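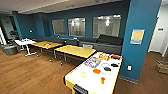 Figure 4.1 A collection session at Ploltgate: the white-topped table with its yellow rim, and objects set out across it.

Chapter 4
Gathering Examples

Last updated: July

Chapter 3 left us with a learning system that could, in principle, be taught to tidy a table. It had never met a table. Putting that right is the business of this chapter, and it will take longer than the mathematics did.

A learning system of this kind copies what it is shown. Each example, which we shall call an episode, is a record of one attempt at one task: what the camera saw, what the arm did, and a plain sentence saying what was wanted. Collect enough episodes and the system starts to behave sensibly on tables it has not seen before. How many is enough is a question on which the literature is confident and divided.

Our running case is the Orero set, gathered at Ploltgate with software called Flelus. It holds 1197 episodes. The plan asked for 400 good ones, and the gap between those two figures will occupy us for most of section 4.3.

Look again at Figure 4.1. The objects on the table include a clear package printed in purple, blue and orange, a blue-and-white ring, an orange block and a small orange cup. The cup is simple to name and fairly simple to grasp. The package is another matter — clear plastic shows the camera whatever lies behind it, and a system trained only on blocks will treat it as a rumour.

Consider the room as well. Windows reflect the ceiling lights, and there are other tables with things on them. A beginner's instinct is to hang a sheet over the lot. Resist it, at least for part of the set. A system raised in front of a bare sheet learns a great deal about sheets.

In the first Orero sessions the cup was put back in the same spot after every episode, for 40 episodes running. The system duly learned to reach for that spot, cup or no cup. Section 4.2 gives a layout scheme with 8 starting arrangements, and Exercise 4.1 asks you to break it.

4.1 What counts as an episode

An episode begins when the instruction is given and ends when the operator says so. The second half of that sentence causes most of the trouble.

Contact: Rungrueang Textbooks, Learning Systems desk | Copyright Rungrueang. All rights reserved. | Back to top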